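Two Arms, One Tray: Project Report
Tedeline Robotics Club, Lomville

Contents

What we wanted to do

The setup

Collecting runs

What went wrong

What we would do next

What we wanted to do

Our club picked a table-clearing task for the year. We wanted two robot arms to move cups from their coasters onto a serving tray, with one arm free to steady the tray when it needed to. It sounds easy until you try it! Cups have handles, handles point in all directions, and a coaster likes to come along for the ride.

We chose cups over blocks (last year's team did blocks) because we wanted something people really have in their kitchens. Everybody brought in mugs from home, and we ended up with a great mix of colors and shapes.

The setup

The arms are bolted to a rail along the front of the workstation, so both can reach the counter. The cups start in a row near the back and the tray goes in the middle. We papered the walls ourselves one evening in August, and we are still proud of how the corners came out.

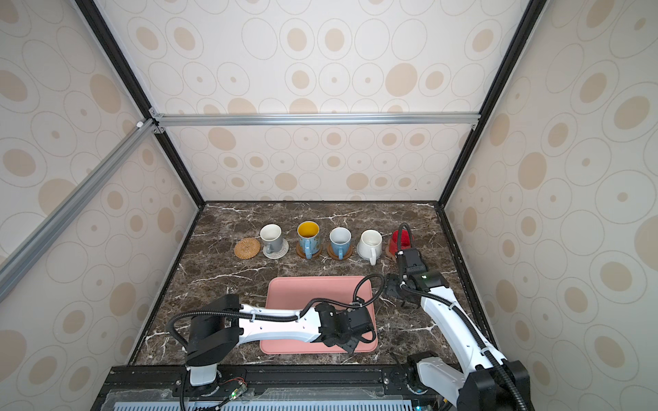 Each arm is driven by a person holding a matching hand controller. The software records the joint positions and the camera video together, and later we train a model on those recordings. It took us 7 meetings to get both arms calibrated so that "closed" meant the same thing on the left and on the right.

Collecting runs

We set a goal of 2000 runs and finished with 2327, which felt fantastic. Before every run we shuffled the order of the cups and turned the handles. We also mixed up the coasters, and sometimes a cup started straight on the counter with nothing under it. The drivers swapped every half hour. Your hands get tired faster than you would think, and tired hands squeeze too hard.

What went wrong

We threw out 153 runs. Most were dropped cups or a gripper that nudged the neighboring cup on the way in. A few were lost when a cable caught on something during a long reach, so we added more zip ties and let out some slack at the wrist.

Glass was a headache too. The model was much less sure where the rim was, and it often closed the fingers too early. Ceramic mugs went a lot better, especially when the handle faced the front.

What we would do next

We want to try a second tray size and start some runs with cups already on the tray. We would also love to teach the arms to stack the coasters afterward. Next year's team gets all of our recordings, plus the calibration notes, which are in the blue binder by the door.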